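Merneo Gear Set: a review after a winter at the bench

I bought the Merneo gear set in June, when it was too wet to do anything outdoors and the old music box mechanism I'd been promising to mend had been on the shelf long enough to make me feel guilty every time I walked past it. It came from a hobby shop in Fustthorpe, two of the little trays, one of white spur gears and one of metal ones, and I've been fiddling with them ever since (my tea has gone cold more times than I care to admit).

The small white gears are the ones I reach for most. They're thin and flat, with squared-off teeth and a round hole through the middle, and they weigh next to nothing, so if you sneeze you'll be on your knees looking under the fridge. I work on a dark grey surface for exactly this, and I'd say to anyone starting out, get yourself something dark to work on before you spend a cent on anything fancier.

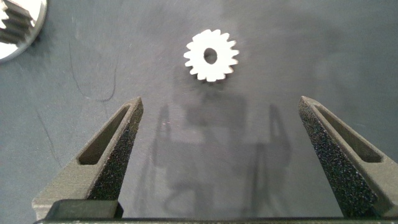

Annelore Albers reckons the white ones are fine for anything turned by hand but wouldn't trust them behind a motor, and says hers went noisy after 730 hours in a display clock until she put a smear of grease on the teeth. I've not run mine anywhere near that long, so I'll take her word for it, and I've started greasing mine too!

The metal gears are another matter altogether. They're lovely things to hold, with a good bit of heft, and the big one from my tray went straight into the music box and meshed with its neighbour on the first go. My one grumble is the bores. A couple of the white gears were a shade tight on the Šimek shafts I already had, and I spent a fair while with a hand reamer, going gently and checking the fit every few turns. The Trurnora shafts slid in nicely, if you're buying from scratch.

The booklet is thin and the tooth chart is printed so small I had to take it to the window. It does claim the set will handle up to 1000 rpm, but my music box is never going to test that. I paid $100 for the pair of trays and I'd pay it again, though I do wish they'd sell the small white gears in a bag on their own for those of us who drop them.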